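Wall boards and what to clean them with

A whiteboard in the kitchen seems like a fine idea until October, when you find that the shopping list from spring has become part of the surface. Ours still says "lentils" if the light is right. We have never knowingly bought lentils.

Ordinary dry marker comes off with a dry cloth if you get to it within a day or two. After that, draw over the old line with a fresh marker and wipe the lot off together. It feels like making things worse, but the new ink softens the old.

For the grey haze that builds up, use a drop of washing-up liquid in 300 ml of warm water, a well-wrung cloth, then a dry one. Leave it 8 minutes before writing on it again. Keep scouring pads well away — they take the shine off, and after that the board holds on to everything you write, including the rude things.

Wooden frames want less water than you think. Wipe along the grain and get into the steps of the moulding with an old soft toothbrush, dry. If the corners have gone sticky (ours hangs in range of the frying pan), a barely damp cloth will do it, followed by some patience.

Dark worktops show crumbs, and white ones show tea. I have owned both and can recommend neither.
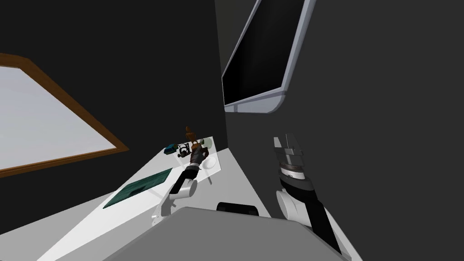
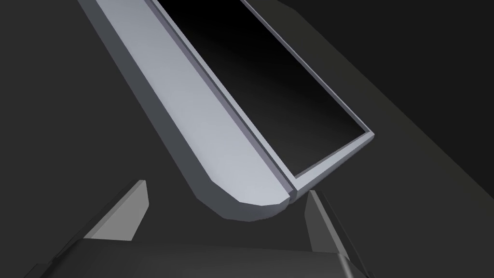
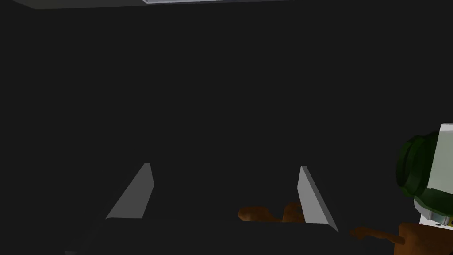
Matěj Kratochvíl wrote in to say that the fresh marker trick worked on everything except his daughter's spelling list, which had been done in permanent pen. He got that off with surgical spirit on cotton wool, with the window open, and had to go over it twice near the bottom.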